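Plinarness Fruit & Veg Bags: your questions

Written in a hurry between packing runs, so forgive the odd typo. If your question isn't on the page, email or ring the packing line. Alina Pană looks after messages in the mornings, Jhosep Ñahui in the afternoons.

What's in a bag?

Depends on the week. Small bag is fruit only. Medium is fruit plus salad bits. Large is fruit, salad and roots, feeds four if you cook most nights. List goes up on the website the evening before packing. We do try and stick to it.

Can I choose what I get?

Sort of. You can put two things on your "never" list and we'll swap them for something else. Two, please, not nine. Beetroot is the most popular choice by a mile. Change your list any time before noon on the day before your collection.

I'm allergic to something. Is that on the never list too?

No, seperate. Tell us by email and wait for a reply from a person before you order. Everything is packed in the same room, including celery and nuts in autumn, so if your allergy is severe the bags may not be right for you.

How much does it cost?

Prices are on the order page. Bags are paid for a week ahead, by card or direct debit. No cash at the collection points, the shops hosting us haven't got time to mess about with change.

Is there a joining fee?

No. There was a deposit on crates but we dropped it in May. If you paid one before then and want it back, email with the name on the account.

Where do I collect?

Three places at the moment:

Closska, the bike shop by the underpass. 3pm to 7pm. Round the side, green door, not through the workshop.
Condori café. 8am to 4pm. Ask at the counter, they keep the bags in the cold store.
The packing room at Larketier Yard, unit 20. 10am to 6pm. Parking for ten minutes only, and they do ticket.

Do you deliver?

Only within walking distance of the Yard, and only large bags. Giuliana Londoño does the round with a cargo trike. If you're up more than one flight of stairs say so on the form. We're looking at a second trike, no date yet.

I missed my collection. Now what?

Ring before closing and we can usually hold it overnight. After that it goes to the community fridge. No refunds on missed bags, sorry. If you were in hospital or something like that, tell us, we're not monsters.

Can I send a friend to pick it up?

Yes. They need your surname and bag number. The bag number is on your confirmation email, top right, three figures. If you are 343 they should say 343 and not "the one with the bananas".

Where does the fruit come from?

Apples, pears and plums from growers within a couple of hours' drive while they last. Soft fruit same, in summer. Citrus and bananas come in through the wholesale market, country is printed on the weekly list. Nothing comes by air. Marisol Espinoza does the buying and is happy to talk about it at length, pick a quiet moment.

Is it organic?

Some is, some isn't. Marked on the list with an O. A few of our smaller growers don't spray but haven't paid for the certificate, those are marked with a U for unsprayed. We don't charge more for either.

Why is my fruit hard?

Stone fruit and pears are packed firm so they survive the trip. Leave them out in a bowl, one layer if you can. Pears ripen from the inside, press near the stalk, if it gives a bit it's ready. Avocados same idea. Put a banana in with them if you're impatient.

Should fruit go in the fridge?

Berries, grapes and cherries, yes, straight away, unwashed. Apples keep a lot longer in the fridge than in a bowl. Bananas no. Tomatoes no, unless they're about to go over. Citrus is fine out for a week, fridge after that. Wash things when you eat them, not when you unpack.

Keep apples away from anything you want to last. They give off a gas that ripens everything near them. Good for hard pears, bad for lettuce. A shallow tray is better than a deep bowl as the ones at the bottom don't get squashed and you notice sooner if one's gone mouldy.
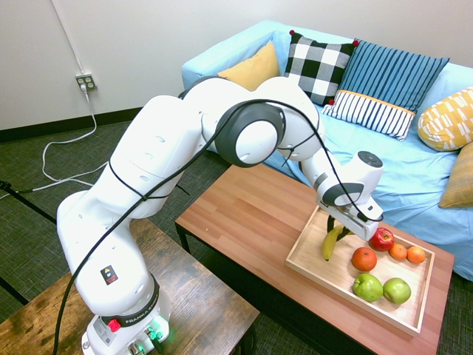

Something in my bag was bruised or rotten

Send a photo the same day, with your bag number. We'll credit you for the item. A brown patch on an apple isn't rotten, cut it out. A mouldy punnet of strawberries is our fault and we want to know about it.

What do I do with the crate?

Bring it back, flat if it's the folding kind. We own 300 of the folding ones and right now far too many of them are in people's hallways. Paper bags are yours to keep, though we'll reuse clean ones.

Can I pause?

Yes, up to four weeks at a time, from your account page. Do it before noon the day before or the bag's already been counted. Longer than four weeks, cancel and rejoin, it takes two minutes.

How do I cancel?

Account page, bottom of the screen, "stop my bag". No notice period. You'll get one email asking why. You don't have to answer it.

Do you do bags for offices and schools?

Yes, fruit only, minimum order 20 pieces. Needs a week's notice the first time. Nilton Castaño handles these, put "office fruit" in the subject line or it ends up in the general inbox and waits its turn.

Can I use Healthy Start or similar?

Not through the website yet. You can at the packing room, in person, if you come with your card. Same bags, same prices.

Do you need help packing?

Often. Shifts are 7am to 10am, you go home with a small bag. Closed shoes please, and it's cold in there even in summer so bring a jumper. Email Alina with the mornings you can do.

The website won't take my postcode

Known problem with the newer flats. Type it without the space. If that dosen't work, put the Yard's postcode and write your own in the notes box, Jhosep fixes them by hand after lunch.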